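Desk thread – 3 min read

1/ Took delivery of the Rorkow desk in October. It has been moved twice since then, so I'm writing down what I check after each move.

2/ Clear the top first. I had 300 sheets of paper, a lamp and two boxes on ours the first time and the whole thing racked sideways when we pushed it.

3/ Lift, don't drag. Carpet grabs the bottom of the side panels and the load goes straight into the fittings.

4/ Look underneath. The corner where the side panel meets the front rail is the one I go to first – there's a small metal screw fitting sticking out there. Light wood, gray striped carpet, easy enough to spot from a low chair.

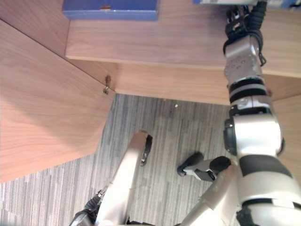
5/ Tighten by hand. I used a powered driver on an older desk from Gkikas and split the panel.

6/ Spare fittings came from the hardware place in Evstead. A bag of 7, and I've used two.

7/ Next job is the cables. I'll want a tray that screws to the back, 800 mm if they stock it, 500 if they don't.

Recent
Felt pads or plastic feet on carpet
Shelf brackets, the Didinthorpe order
Getting marker off a light wood top
Chair casters that fit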